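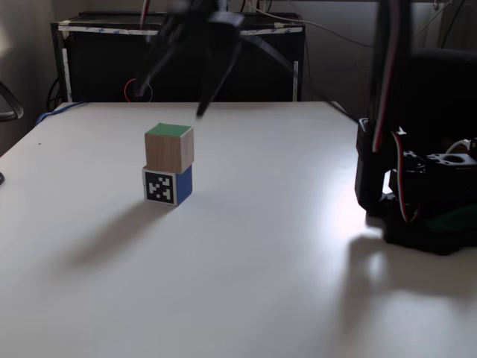
Notes on Collecting Stacking Examples

Over the past months I have been responsible for gathering the examples from which our stacking policy, known internally as Valura, is to learn. The work is carried out at the Lorberg laboratory, and I record it here for colleagues at other sites who have asked how it is organised.

The task is a modest one. Two cubes are placed on a white table and the arm, guided by an operator, sets one on top of the other. In the arrangement shown, a cube of natural wood with a green top rests on a blue cube that carries a printed marker on its front face. The operator's movements are recorded together with the camera view, and each complete attempt is stored as one episode.

The collection stood at 1822 episodes at the end of September. Of these, around 13 per cent have been set aside from training. Some were abandoned by the operator part of the way through, and others have gaps in the recorded joint positions. They are kept in a separate folder, as it is expected that a later project will wish to study them.

How a session is run

A session lasts two hours. Before the first episode the operator returns the arm to its resting position, confirms that the recording software (Kora) has found the camera, and makes one trial stack which is not saved. The starting positions are taken from a printed sheet. In the early weeks operators were free to choose their own, and when I plotted the results nearly all of the cubes had been placed within a hand's width of the same point. Those episodes remain in the collection but are given less weight.

Operators are asked not to correct a crooked stack by hand before the recording has ended. They are also asked to let the gripper move well clear of the cubes before stopping. A number of the first episodes end at the moment of release, and the policy trained on them showed a marked tendency to remain where it was.

On lighting

The light reaches the table from the right, and there is strong glare on the side nearest the base of the arm. The stacked cubes throw a long, soft shadow towards the lower left. It was proposed that blinds be fitted to give an even light throughout. I have asked that this be postponed — the policy will eventually have to work in rooms we do not control, and I should prefer some of that variation to be present in the examples.

The next round will use the same cubes with the order reversed, so that the blue cube is placed last. The revised position sheets are in the shared folder, and operators should discard the earlier set.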